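Lã 共织计划招募试织参与者

Vavis 线料工作室
发布于2021年11月27日

我们又要开织了，这次想找50位愿意一起动手的人！

Lã 是葡萄牙语里的“羊毛”，也是我们给这一批新毛线起的名字。线由 Gandov 纺线坊纺制，没有漂白，没有做防缩处理，摸上去带一点点涩，凑近了能闻到羊脂的味道。我们工作室里几个人从夏天开始就一直在织它，织帽子，织袜子，织一件拆了又织、织了又拆的开衫，越织越喜欢，也越织越觉得光靠我们自己的手是不够的。每个人的松紧不一样，习惯用的针不一样，洗衣服的水不一样，穿毛衣的方式更是千差万别。一款线到底好不好用，要很多双手一起说了才算。

所以有了这份招募。参与者会在家里用 Lã 完成一组小样和一件小物，按我们给的记录表写下过程和感受，中间来 Fistgate 的工作室参加两次聚会（外地的朋友可以线上参加）。全程4周，12月开始。线由我们提供，织好的东西归你。

下面写得比较长，请慢慢看，报名需要填的内容在后半部分。

我们是谁

Vavis 是一间做手织线和织物图解的小工作室，开在 Fistgate 旧厂房的二楼，楼下是修自行车的，隔壁是做木活的，所以来的时候听见锯子声请不要惊讶，门没有走错。平时我们卖线、画图解、开小班课，也帮人看织坏了的毛衣。对，织坏了的也收，有几位老朋友就是抱着一只袖子长一只袖子短的毛衣认识我们的。

工作室里有一面墙全是抽屉，装着我们这些年攒下的小样。今年秋天重新整理编号，一共1,831块。里面有平针、桂花针、元宝针、各种各样的绞花和阿兰花样，有配色提花，也有一些连我们自己都想不起来当初要试什么的奇怪东西。每一块背后都缝了布条，写着用线、针号、起针数、洗前洗后的尺寸。来过的人十有八九会在抽屉前面站很久，我们也特别喜欢看人站在那里翻。

这次试织收回来的记录会整理进这个小样库，向所有到店的人开放查阅。你写下的“起针太紧，拆了重来”，可能正好能帮到明年春天第一次用这款线的某个人。

关于 Lã 这款线

它是一款双股的粗梳羊毛线，捻度偏低，中粗，我们自己多用4毫米的针来织。粗梳的意思是纤维在成线之前没有被梳得完全平行，线里头留着空气，所以同样的厚度会比较轻，也比较暖。代价是它没有精梳线那么光滑，刚上手的时候线有点“抓”，织错了往回拆，会看到线和线之间互相勾着一点毛。

习惯了顺滑美丽诺的朋友，头几行可能会有点不适应。请给它一块小样的时间！这种“抓”在织提花的时候特别好用，背面的浮线会自己待住，针目也不容易跑。洗过以后的变化更叫人高兴，线会蓬开，原来有点不齐的针目互相填满，整片织物像是松了一口气。我们工作室有人为了看这个变化，专门把同一块小样剪成两半，一半洗，一半不洗，钉在门口。

颜色方面，试织用的有原白、浅灰、燕麦和深褐四个本色，都是羊毛自己的颜色，没有染。染色的那几个我们还在调，芥黄已经调了好多回，总是在“芥末”和“生姜”之间摇摆，这次先不拿出来。

有几件事先说清楚。Lã 不能机洗，放进洗衣机会毡缩。它对大多数人来说穿在毛衣或者外套层没有问题，贴身穿会不会扎要看个人。对羊毛过敏或者皮肤很敏感的朋友请不要勉强报名，我们以后还有棉麻线的试织，到时候一定再喊你。

你要做什么

第一周，织小样。我们会寄出一份小样说明，里面有三个花样：平针、桂花针，还有一个简单的绞花。每块至少织到边长十五厘米，太小的小样量密度是会骗人的，这一点我们吃过很多亏。织完先量一次，洗完晾干再量一次，两次的数字都写在表上。针号你可以自己定，我们想知道的正是大家各自会怎么选。如果你试了两种针号，都写下来，太好了，我们会很感激。

第二周和第三周，织一件小物。我们准备了三份图解，任选一份：

一顶从下往上织的罗纹帽，环形编织，适合刚学会圈织的人。
一双露指手套，拇指那里有加针，织过一次就会明白原理。
一条两色提花围脖，图案不大，每行换线不多，第一次做提花的人也可以放心试。

想用自己的图解也行，报名时告诉我们大概想织什么，只要用线量在发放的范围之内就可以。去年有人用试织线织了一个暖水袋套，漂亮得我们后来专门请她把图解画了出来。

第四周，使用和清洗。戴着它出门，坐车，买菜，挤在包里，怎么平常怎么来。然后按你自己家里的习惯手洗一次，把洗后的样子记下来。起球也要写，起球是很重要的信息！在哪里起的，摩擦的是包带还是衣领，起得多不多，剪掉以后还会不会长出来，越具体越有用。

每周的记录表我们估计你半个晚上能填完。表上有打勾的部分，也有一大片空白，空白处随便写。抱怨也写。我们从以往的记录里学到最多的，往往就是抱怨，比如“这团线里有个结，我骂了一晚上”，看到之后我们马上去跟纺线坊核对了接头的做法。

两次聚会

第一次聚会放在开始的时候，在工作室长桌上一起拆线包、绕线、起针。绕线器我们有，但不够一人一台，大家轮着用，或者找个人帮你撑着线绞，用老办法绕成球。我们私心觉得老办法更好玩，两个人面对面坐着，手一高一低，不聊天都不行。

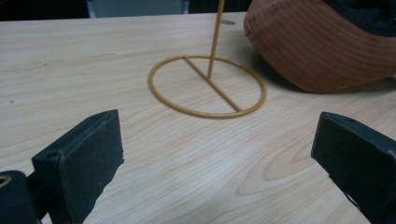 木桌面上的芥末黄细杆架

聚会那天不用带很多东西。带上你常用的针，带一把小剪刀，带一个能装线球的布袋或者碗。喜欢用自己的杯子就带杯子，茶和热水我们备着。桌子是木头的，有年头了，请把热杯子放在杯垫上，我们对它很有感情。

第二次聚会在第四周，大家把小样和成品都带来。我们会把所有的平针小样按密度从紧到松排成一排，这是整个计划里我们最期待的环节。同样的线，同样的花样，排出来居然能像一道坡。每次都会有人指着最紧的那一块问是谁织的，然后人群里慢慢举起一只手，大家一起笑。织得紧没有什么不好，织得松也一样，知道自己在坡上的哪个位置，以后看别人的图解就心里有数了。

聚会上还会做一次集体洗样，用几种不同的水温和洗剂，把结果并排晾着。想把自己的小样贡献出来洗的朋友可以事先多织一块，边上打个彩色的线结做记号。

线上参加的朋友会收到同样的材料，聚会时用视频连进来。镜头会对着桌面，也会有人专门看留言，有问题随时打字，不用等别人说完。

我们想找什么样的人

会上针和下针，能自己看懂一份简单图解，就可以报名。真的就这么多。

我们特别希望这50个人手法各异。英式、大陆式、葡萄牙式绕颈的织法，都想要。左手织的朋友请一定来！我们的小样库里左手织的记录少得可怜，每次有左手的客人来问扭针方向，我们都答得很心虚。平时只用竹针的、只用金属针的、只在通勤路上织的、只在孩子睡了以后织的，也都想要。织了几十年、闭着眼睛也能翻跟的老手，和去年冬天才织完第一条围巾的新手，在记录表上是同样有分量的。

男女老少不限。未满十六岁的朋友需要家里有一位大人知道并同意，聚会时最好一起来。上一轮有一对祖孙一起报名，小样放在一起看，孙女的比外婆的还紧，外婆说那是因为她坐得太直了。

钩针的朋友也欢迎，请在报名时注明，小样说明会换成钩针版本，小物可以选钩针帽子。钩针的名额我们没有单独划出来，混在一起抽。

请认真考虑一下自己12月的安排。年底忙，我们知道，所以量没有定得很大，但还是要四个星期连着来的。上一轮有些朋友小样织得非常漂亮，后面却没了消息，记录断在一半，我们心疼的是那些没写完的部分。如果你拿不准，可以先加入候补，候补的压力小一些，有人退出我们再联系你。

你会得到什么

试织用的线。每人两绞，一绞主色，一绞配色，颜色可以填志愿，我们尽量照顾，原白和燕麦选的人通常最多，愿意接受深褐的朋友会更容易如愿。深褐在灯下织是有点费眼睛，可是成品非常耐看。

三份图解的完整版，不管你最后选织哪一份，都给你。

小样说明和记录表的纸质本，线装，封面是厚卡纸，可以放进针线包。填完以后我们扫描留档，本子寄回给你，自己留着当笔记。

小样库的查阅。试织期间和之后，只要工作室开门，随时来翻抽屉。想借小样回家对照也可以，登记一下，还的时候放回原来的格子。

你的名字会印在 Lã 的正式说明册后面，不想署名或者想用别名都可以，在报名表里写清楚。

成品归你，小样也归你。如果你愿意把小样捐给我们放进抽屉，我们会非常高兴，会替你缝上布条。这一项完全自愿，不影响别的任何东西。

试织没有报酬。我们是一间小工作室，能给的就是线、图解和一张长桌，还有一群愿意花一晚上讨论收针松紧的人。来往的交通费需要自己承担，外地朋友的寄送费用由我们出，包括把本子寄回来的那一段。

时间安排

11月底开始报名，12月初抽选并通知。入选的朋友收到通知后请在两天内回复确认，没有回复的话名额会转给候补。线包随后寄出，到工作室自取也可以，自取的朋友请带上通知里的编号。

收到线包以后先别急着织！检查一下线绞有没有勾断、颜色对不对，有问题马上告诉我们，备用线有一些，能换。第一次聚会的具体时间会写在通知里，白天和晚上各开一场，选一场来就好。

四周结束之后，记录本请在一个星期内寄回或者送回。实在来不及的请说一声，我们宁可晚几天收到一本写完的。

报名怎么填

请写一封邮件或者直接来工作室填纸质表，内容包括：

怎么称呼你，住在哪个城市，聚会打算到场还是线上。
织龄，随便写，“两个月”“从小学开始中间断了很久”都行。
平时惯用的织法，左手还是右手，棒针还是钩针。
常用的针的材质和针号。
手上或者最近织完的一件东西，附一张照片最好，织得歪的也没关系。
想选哪一份小物图解，颜色志愿写两个。
有没有对羊毛、羊脂或者某种洗剂不适的情况。
收件地址和一个能联系到你的方式。

最后请用几句话告诉我们，你织过的最难忘的一块东西是什么。这一题不打分，纯粹是我们爱看。上一轮收到过一封信，写的是一条织给狗的围巾，狗不肯戴，叼去垫了窝，一垫好几年。还有人写一双给父亲的袜子，补了又补，原来的线已经剩得不多了。我们在工作室里轮流念，念完都舍不得把信收起来。

抽选的方法

报名人数超过名额的时候，我们会先按织法和织龄分成几组，每组里面抽签，这样结果不会全是同一类人。左手织的朋友和从来没有参加过试织的朋友，会多放一张签。参加过上一轮的老朋友也能报，放一张签。

没有抽中的朋友会收到小样说明的电子版。如果你手上有类似粗细的羊毛线，照着织一块寄给我们，我们同样会登记，同样缝布条放进抽屉。

几个常被问到的事

完全没有圈织过，可以选帽子吗？可以。第一次聚会上会有人带着大家并圈，线上也会演示。只要注意接圈的时候起针的那一行没有扭过来就好，扭了也不要紧，第一行就能看出来，拆掉重来。

会不会不够线？三份图解都留了余量，小样的用量也算进去了。织得特别松、用针特别粗的朋友一般会剩下，织得紧的会用得多一些。万一差最后几行，写信来，我们补一小团。小样拆了重新用也完全可以，只是请在量完洗后尺寸之后再拆。

中途想换一份图解怎么办？换吧，在本子上写一句为什么换。这种信息对我们修改图解很有帮助，如果有好几个人都在同一行放弃，那一定是那一行写得不好。

洗的时候用什么？用你家里本来就有的。羊毛专用洗剂、洗发水、中性肥皂都有人用过，写下来是哪一类就可以。我们自己的做法是温水泡一会儿，不揉，毛巾卷起来压掉水，平铺晾。想跟着做的可以照做，有自己习惯的请保持自己的习惯。

可以在网上发照片吗？可以，请发！图解本身请不要整页拍出来，其他的随意。看到大家的进度我们在工作室里也会织得更起劲。

有没有停车的地方？Fistgate 的院子里能停自行车，汽车要停到外面的路边。楼梯有点陡，没有电梯，推婴儿车或者行动不便的朋友请提前告诉我们，一楼有一间小房间可以借用，我们会把桌椅和线都搬下去，聚会就在楼下开。

会拍照吗？聚会上会拍一些手和织物，不想入镜的朋友进门时领一枚红色的别针别在衣服上，拍的人会避开。

带孩子可以吗？可以，角落里有一筐玩具和一堆毛线头，孩子们一般对毛线头更感兴趣。剪刀请收好。

还想多说几句

做线这件事，前面的大半年都是看不见人的。跟 Gandov 的师傅来回讨论捻度，等样品，织样品，洗样品，写意见，再等下一批。他们很有耐心，我们提的意见有时候自己前后矛盾，上个月说太松，这个月又说太紧，他们也照样一批一批地纺过来。等到线终于定下来，装进袋子，准备分到大家手里的时候，那种高兴真是很难形容，像是要请客吃饭，菜都备好了，就等着人来敲门。

所以请来报名吧！如果你身边有正在织东西的人，公交车上的，单位里的，家里沙发上的，也请把这份招募转给他们看看。不会用电子邮件的长辈可以由家人代填，或者直接到工作室来，我们帮着填，顺便喝杯茶，看看抽屉。

报名邮件的标题请写“Lã 试织”加上你的称呼，方便我们归类。收到后会回一封确认信，三天内没有收到的话请再发一次，或者到工作室来问。纸质表放在进门右手边的架子上，笔在旁边的罐子里，填好投进木盒就行。

Vavis 线料工作室
Fistgate 旧厂房二楼，楼下自行车铺旁边的门上来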